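Robots on the shelf run at Drarkik's Greldale store

April 16, 2024

I've been stopping at the Drarkik market in Greldale for years, mostly for coffee and whatever snack is closest to the register, so when I heard the place had started using a robot to straighten its shelves I had to go see it. I ended up staying most of a morning!

The robot comes from Leone, a small outfit over in Plukevby, and its job is pretty narrow. It goes down the snack aisles, pulls boxes forward, turns the ones that customers put back crooked, and sends a list of gaps to a handheld that the floor crew carries. It doesn't unload trucks and it doesn't run a register. The store calls the whole thing "the shelf run," which was already the name when people did it by hand.

And people did a lot of it by hand. One clerk who has been there 8 years told me she used to spend the first two hours of every shift facing product, much of it bent over or on her knees at the bottom shelves. Crackers were the worst, she said, all those tall boxes that fall over sideways if you look at them wrong.

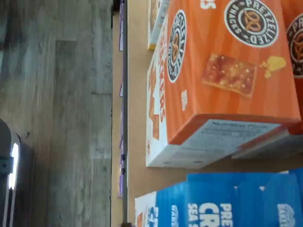

She's still on the early shift, but now she starts in the back room, checking deliveries, and comes out when the handheld buzzes. Some mornings it buzzes a lot. The crew can mark a call as "wrong" if the gap isn't really a gap, and in the first week they marked 80 of them. The manager says it's been better lately, though a clerk standing behind him was making a face when he said it (I'm just reporting what I saw).

I asked about hours, because of course I did. There are 6 people on the floor crew, same as before, and the manager says no shifts have been dropped. What's different is what's in them. Two clerks are training on ordering, with a small raise once they finish, and another moved to the deli counter, where they'd been short since winter. Not everyone is thrilled. One of the night guys told me he liked facing shelves, put his headphones in and got it done, and now he answers a buzzer instead. I get that.

Customers seem fine with it, or they don't care. I watched a man reach right over the thing for a box of crackers and keep walking.

The crew did win one argument early on. Leone wanted the robot out all day, and the clerks asked for it to be parked from lunch until the after-school rush is over, when the aisles get tight. That's how it runs now.

The trial goes through June. Drarkik put out a comment box by the customer service desk, and it already has over 200 slips in it, according to the woman who empties it. She says plenty of them are about the parking lot.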